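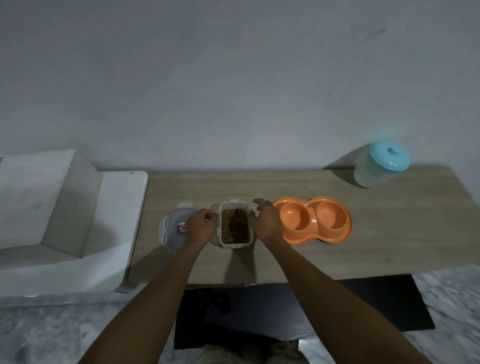

Why does the hot water go cold halfway through a shower when the tank is nowhere near empty?
On our unit it came down to the mixing valve sticking, so the shower was getting a big dose of cold long before the tank ran out.

Ticket 78 — opened by Farhad, upstairs bathroom

Okay, so I've been putting up with this since January and finally sat down to write it all out. Shower starts lovely, then goes tepid, then properly cold. Kitchen tap at the same moment? Still steaming! That's what had me stumped, as I'd been blaming the heater the whole time (sorry, heater).

What I tried first:

Turned the thermostat up a notch. No change, and the laundry tap got scary hot, so I turned it back down again.

Flushed the tank. Got a bit of grey grit out of the bottom, colour of weak tea after that, then clear. Shower still went cold.

Swapped the shower head for the old one from the garage. Same thing, worse spray.

Update, Sunday, after lunch

Rang Banafsheh, who had the same Bivik valve in her old place, and she told me to feel the pipe on the outlet side while somebody ran the shower. Good tip! It went from hot to barely warm in 3 minutes, while the hot feed going in stayed too hot to hold. So the valve it is.

Shut off the water, got the cap off (it did not want to come, I had to use the big wrench and a tea towel) and pulled the cartridge. Covered in scale. I left it in white vinegar overnight and gave it a scrub with a toothbrush, and the worst of it came away. One O-ring had a flat spot so I replaced that too, with a bit of plumber's silicone grease.

Update, next morning

Put it all back together and ran the shower for 18 minutes straight — steady the entire time. Pouran had hers straight after and no yelling, so I'm calling that a pass.

Still open: there's a slow drip at the cap when the water's first turned on. It stops by itself but I don't love it. I've ordered a new cartridge and will swap the lot when it turns up. Leaving the ticket open until then.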